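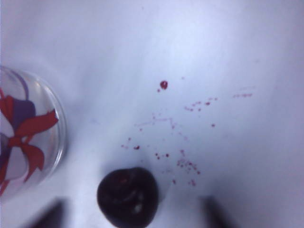
Choir Night, Again

So I finally heard the Rinidham gospel choir on Sunday and wow, I'm still humming! Almost 100 people squeezed in, and Aicha Hajji took the second solo so slowly that I forgot to clap.

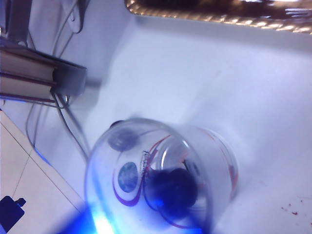 Their new record has been on repeat ever since (I bought 2, one's for my sister). The opening track is all organ and handclaps, and then Ismael Rocha comes in low - goosebumps. I played it through with a clear glass lying on its side on the table, the one with the blue-green oval printed on it, and never got up to pour anything. Track four drags a bit, but I'll forgive it.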